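Flarness: dados de desmontagem de desktops
Versão de maio

O que é

Registros da célula de desmontagem da oficina da Altwood, onde computadores de mesa chegam inteiros e saem em caixas separadas. São 200 sessões e 3,501 tentativas de pega, anotadas por gente que antes segurava a chave de fenda e agora segura o mouse. A coluna dói em outro lugar.

Conteúdo

Cada sessão traz vídeo do punho, posição das juntas e um arquivo notas.txt. Os rótulos cobrem fonte, trava azul, suporte plástico, parafuso e cabo. A etiqueta Dell da fonte costuma ser o ponto mais fácil de achar; os cabos ao lado, nem tanto.

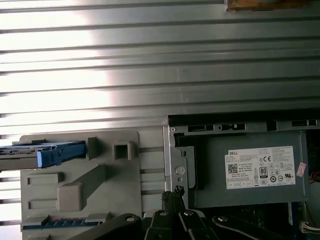
O que mudou no turno

A equipe tem 4 pessoas, as mesmas de antes. O cargo passou de "técnico de desmontagem" a "supervisor de célula", com o salário ainda em fase de avaliação. Supervisionar consiste em olhar a garra e resistir à vontade de fazer por ela. Radwa Hegazy, que mantém as anotações, pediu um campo para intervenção humana. Chama-se "ajuda" e aceita texto livre, decisão da qual já nos arrependemos. 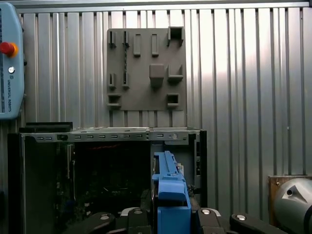

Peça plástica azul erguida junto ao gabinete aberto; à esquerda, o terminal de programação com a parada de emergência.

Problemas conhecidos

- 22 sessões estão sem notas.txt. Coincidem com o horário do almoço.
- "suporte" e "bandeja" foram usados como sinônimos até a revisão de Radwa.
- O reflexo na chapa ondulada atrapalha a segmentação.

Uso

Livre para pesquisa. Não serve para medir produtividade individual, embora a gerência já tenha perguntado duas vezes.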